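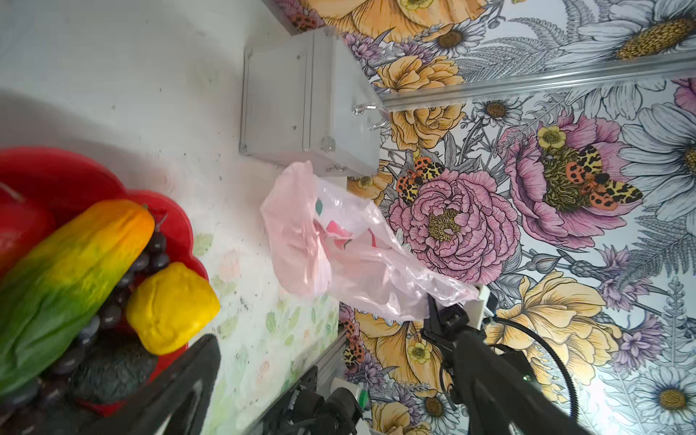 What does Tuleo's software do?

It sits between the cameras and joints of a small manipulator and the person who has to write the task. It turns wrist and overhead views into an estimate of what can be grasped, plans a motion to it, and runs the controller that carries the motion out.

About Tuleo

Tuleo writes perception, planning and control software for bench-top arms. We do not build hardware. Our customers are integrators and university labs who already own their arms and would like to stop maintaining their own drivers. The company works from one floor of a converted printworks in Brollmont, with the test benches at one end and desks at the other.

What we make

Baluyot is the runtime. It takes camera streams, joint states and gripper current, puts them on a common clock and publishes them to whatever is planning. The control loop runs in its own process and keeps its own watchdog, so a stalled planner brings the arm to a controlled hold. Configuration is a single text file per bench. Changes to that file are versioned with the recordings made under it.

Praltden is the tooling. It replays a recorded run against a different version of the perception code and reports where the two disagree, frame by frame. Most of our own debugging is done in Praltden. It also handles calibration, including the wrist camera to gripper transform, which drifts more than people expect when a bracket is plastic.

Soft and transparent things

Rigid objects with a matt surface are well served by existing methods, and we use those methods. Much of our development time goes on items that depth sensing handles badly: thin film, clear latches, glossy bowls, anything that changes shape when a finger touches it. A translucent bag has no fixed outline, and any pattern behind it or printed on it can show up as a false edge. Our segmentation model therefore gives each region a confidence value, and the planner is allowed to ask for a second view before it commits to a grasp.

Background matters too. Patterned walls and cloths are used on our benches as a matter of course. A model tuned against plain grey board tends to fail on the first busy surface it meets, and flower prints are a hard case when the targets include fruit.

How we test

Every release of Baluyot is replayed against a fixed set of 2,114 recorded runs. Of these, 1,243 involve at least one deformable item. A release is held back if it does worse than the previous one on either group. After replay, it goes on to the physical benches for 20 hours before it is tagged. Failures are filed with the full recording attached, and customers on a support contract can read the list.

Working with us

We publish 2 releases a year, in April and October, with fixes in between when needed. Licences are per bench. Labs may run Praltden without charge on recordings they have made themselves. Drivers for arms not on the supported list can be written against the public interface, and we will review them on request.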